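What Happens When Someone Breaks a School Rule?

Every school has rules. Don't run in the hall. Don't take things that aren't yours. Don't hurt anybody, and don't be mean online. You probably know your own school's list by heart! But have you ever wondered what happens after a rule gets broken, and who gets to decide?

It's a really interesting question, and the answer changes from school to school.

Small stuff first. Say a kid at Vivero Elementary keeps talking during reading time. The teacher handles that right in the classroom, usually with a reminder or a new seat. Nobody else has to get involved.

Bigger things go to the principal. If a student breaks a window on purpose, or says cruel things to a classmate day after day, the principal has to find out the facts. That means talking to everyone who was there – and here is the cool part – the student in trouble gets to talk too. Telling your side of the story is called having a "hearing." Grown-ups get hearings in court, and kids can have them at school!

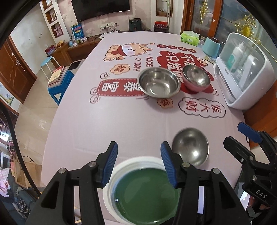
KIDS AND THE LAW

What about phones?

Phones make this trickier. Tuvar Middle School has 300 students, and last April a video of a kid tripping in the lunchroom went around to a lot of them before the last bell. The student who filmed it said it was just a joke. The kid who tripped didn't think so. Sharing a video to embarrass someone can be bullying, even if you never say a word, and even if you only passed it along.

At Tuvar, the students who shared it met with the kid who fell, listened to how it felt, and helped write a new phone rule. It has 5 parts and it fits on one poster.

If something like this happens to you, tell a grown-up you trust. Don't delete the messages right away, and don't send them to more friends. Telling isn't tattling when someone is getting hurt.

Word to know

Suspension: when a student has to stay away from school or class for a while.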